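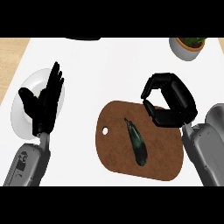
Rissanen says a rule you can't check from a log file is only a wish, and asked me at lunch which of mine were wishes. I went back to my desk and counted (I know, I know). The draft has 40 rules for two-handed tasks, and a good third of them flunk! "Keep the hands clear of the food until the plan is confirmed." Clear by how much? I never wrote it down.

So that was my August afternoon. I've been going through the eggplant runs in simulation, 371 so far, and the hover height before a grasp is all over the place. The Flodix people let the hand wait wherever it likes as long as it isn't touching anything, and Lelov wants a fixed gap measured from the tallest thing on the table. I'm leaning toward Lelov, even though it'll mean redoing the plate ones, and I really don't want to redo the plate ones.

Then there's the thumb business. Do we say where the thumb goes on an idle hand? I had it in, took it out, put it back around four o'clock with a note that says "ask Lastulico," and they'll send me eight pages, they always do.

Rule 3 is still my favorite: one hand moves, the other one holds still unless the task needs both. Short, and you can check it with one line of code. I'd like the rest to look like that. Tomorrow I start on cutting boards, and whether "on the board" means all of the thing or just most of it.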